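An open day at the Prosser paper mill, Tristlow

I had wanted to see a paper mill since I was at school, when our teacher of chemistry boiled old newspapers in a pot and let us lift the grey soup on a piece of window mesh. My sheet fell apart on the way home. In June the Prosser mill at Tristlow opened its doors to the public for one afternoon, and I took the bus.

The bus is number 747, and I mention it for other visitors, as the mill's own page still gives an older number and I waited at the wrong stop. It goes from behind the railway station and not from the front. You must ask the driver for Tristlow Weir. If you ask only for Tristlow you will be put down in the village, and then there is a long walk beside a road without pavement. I had good shoes and did not mind it on the way back, when the weather was pleasant and I had missed the bus.

The mill lies low beside the river, so from the road one sees first the roofs and a brick chimney which is not in use any more. Visitors were sent through the gate in groups. On the gate we received a paper badge, a pair of orange ear plugs and a sheet with rules, printed on the mill's own paper, slightly rough and a pleasure to hold. Loose scarves had to be left in the office. A lady in front of me had a very beautiful scarf and gave it up unwillingly.

Our group was led by Gwilym Pumphrey, who has worked on the machine side for most of his life and now does the training of new people. He has a quiet voice, not ideal for a paper mill, but he had learned to say everything important before opening a door. We stood in the corridor, he explained, he opened the door, we went in and understood by ourselves what we were looking at. I found this a very good method and I wish that more guides would use it.

The pulp end

Prosser does not make its own pulp from wood. It comes in bales, in dry thick boards tied with wire, and a good part of it is cotton. The bales are dropped in a vat with water, a blade turns at the bottom, and in a short time the boards have become something like porridge. The smell was weaker than I expected. I had prepared myself for rotten eggs, as one reads in books, but this comes from the cooking of wood, and no wood is cooked at Tristlow. It smelled of wet cardboard and a little of swimming pool.

What surprised me is how much water is used. At the moment when the stuff goes on the machine it is nearly all water, with a very small part of fibre swimming in it. Mr Pumphrey let us put a hand in a bucket of it. It felt like milk. He asked a boy to squeeze what he had in his fist, and the boy opened his hand and found a small, damp, white thing like a dumpling, and he kept it for the rest of the tour.

The river water goes through settling ponds before and after. A man from our group, who fishes there, asked several hard questions about the after. He was answered patiently and with a chart, and I believe he was content with the answers, although he did not say so. I could not follow all of it. There is a word, "whitewater", which for me always meant boats, and which in the mill means the water that falls through the wire and is used again.

The machine

The machine at Prosser is old and not wide. People who have seen the modern ones, which I have not, told me it would look like a toy beside them. To me it looked enormous. The wet stuff flows out on a moving mesh, which shakes from side to side so that the fibres do not all lie in one direction. You can see the shine on the surface disappear at a certain place, as a line across the mesh, and this is called the dry line, although nothing there is dry yet. If the line moves, the machine man knows that something has changed, and he walks up to look. We watched him look for a good while. He touched nothing, and he seemed satisfied.

Then come the presses with felts, and after them the cylinders heated with steam. Now it becomes properly hot. The lady without her scarf said it was like a greenhouse, and a person behind me said it was like the laundry where his mother had worked. The paper jumps from the last press to the first cylinder over a small open gap, with nothing to hold it up. I stayed at this place so long that the group went on without me.

A sheet broke while we were there. It made no special noise. Suddenly paper was coming down in folds into the pit, and two men came without running and with an air hose they guided the tail of the new sheet back through, from cylinder to cylinder. The visitors wanted to applaud but were not sure it was proper. Later Mr Pumphrey told us that on a bad night this can happen again and again, and that the folds are not lost, they go back to the vat.

The watermark room

For me the best part was upstairs. Here they keep the dandy rolls, the light hollow cylinders covered with mesh on which the watermark is sewn or soldered in wire. The roll rides on the wet sheet and where the wire presses, the paper is a little thinner. I had always believed that a watermark was printed with some kind of oil. I am glad that I did not say this aloud.

The rolls hang in racks, each with a tag. The one I was allowed to turn by hand had the tag 392, and its mark was a heron standing on one leg. It was made for a stationer that closed long ago. The mill does not like to throw a roll away, and so there are herons, crowns, initials of forgotten firms, and one very ugly pineapple. On a light table you could hold sheets and find the marks. I bought four sheets with the heron, and I do not think I will ever dare to write on them.

Another table showed the papers which Prosser makes today. There is Zemo, a heavy drawing paper with a soft surface, and a thinner kind for the repair of old books. The repair paper is so thin that a pile of it moves when somebody walks past. The young woman at this table tore a strip of it and joined it again with a brush and paste, and passed it round, and we could not find the place of the join. I asked whether the direction of the fibre matters for this work and she was pleased with the question and explained for so long that the next group had to wait.

Practical notes

The tour is free and you do not book, but the groups fill early in the afternoon. I came a little before two and waited for the next but one. There are iron stairs with open steps, and no lift to the watermark room, so a person who cannot climb will miss it. It would be good if a few of the rolls could be brought down for that day. I wrote this on the comment card.

Tea is served in the old rag store, with a fruit cake which was better than it needed to be. The shop is one table in the same place and takes only cash. Offcuts are sold by weight in brown bags, and you may choose from the bin yourself. Children under ten are not let into the machine hall, but they can make a sheet in the yard with a small mould, and mine would have been happy there all day when they were of that age.

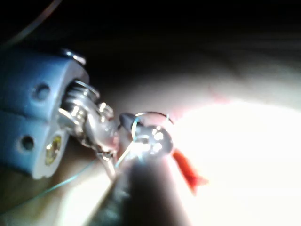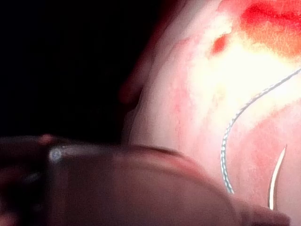
5 min read

Back at home

I put the offcuts on the kitchen table in the evening and sorted them by colour, then by thickness, and then I gave up. Most are cream. One bag contained a blue that I had not noticed in the shop, quite a deep one, and I have already used a piece of it to cover a notebook. It folds cleanly in one direction and cracks in the other, exactly as the young woman had said.

A reader who saw my short note on the Flakia forum asked whether the visit is worthwhile for somebody without any interest in paper. I think yes, if you like to see people who know their work well. The steam and the noise will be enough for the first half hour. For the upstairs part I am less sure, though the ugly pineapple should be seen by everybody.

She also asked whether it is possible to buy a watermarked sheet by post. The shop table had only what was left over from old runs, and the girl who took my money did not know. I have written to the mill to ask, and will add the answer under this report when I receive it. The next open afternoon is planned for the autumn, when, according to Mr Pumphrey, the hall is easier to bear, and the bus will still leave from behind the station.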